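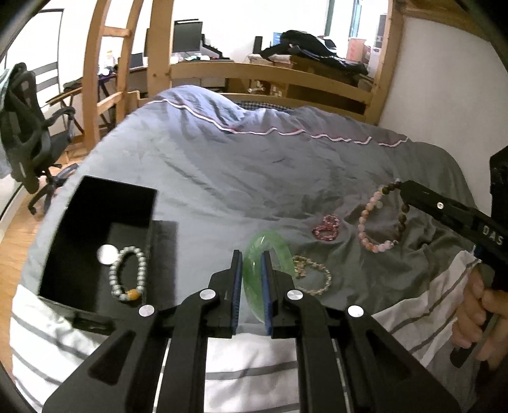

**Moved from jewelry sorting to the demo grippers, and my rate sheet hasn't changed. Is that normal?**

Posted in Work & Pay by **pleswood_sorter**

I sort and pack secondhand jewelry for a reseller in Pleswood. Bracelets, bangles, beads mostly. Until March I did it by hand and was paid by the tray. Now 2 of us have been moved to recording demonstrations with the hand-held grippers, one in each hand, picking pieces up and putting them down so the sorting arm can be trained on it. The arm is from Utia and the boss says it will be on the line by fall.

My problem is the pay sheet still says trays. A bangle that took me a second by hand takes a lot longer with the jaws, and the beaded ones fold up on themselves. Last week I finished 7 trays in a shift and got paid for 7 trays, which is well under what I used to make. My supervisor says it will "even out." Has anyone been through this, and what did you ask for? Also my wrists hurt by lunch.

---

**Wuvevar**

We went through this at a parts warehouse. Ask for an hourly rate for the recording work, in writing, with a start date. Piece rates are set for a certain way of doing the job and yours has changed. Take your pay stubs from before the switch and the ones since, and put them side by side. I didn't have to argue much once they saw the two numbers next to each other. Check your state labor office too – your piece pay still has to come out to at least minimum wage for the hours you worked.

On the wrists, report it now, even if it feels minor. We ended up switching off every 2 hours with the people doing packing. Soft items and strings of beads were the worst because you squeeze harder than you need to. Ask if you can lower the work surface or sit for part of the shift.

I would also ask what happens to your job when the arm starts. At our place 8 people were on the line before and most of them stayed, but the work was different. More checking, clearing jams, redoing the tangled ones. Some liked it. I found it boring and moved to receiving.

---

**beadlady_dhillon**

they did this at the Dhillon store where I work and it never evened out. get it in writing

---

**nightshift_rk**

Agree on the hourly rate. One thing to add – ask whether rejected recordings count. Ours were reviewed the next day and anything with a dropped piece got thrown out, and at first we weren't paid for those. It took a month to get that fixed. Keep your own list of what you recorded each shift, even just in a notebook. I do mine at the end of the day before I clock out.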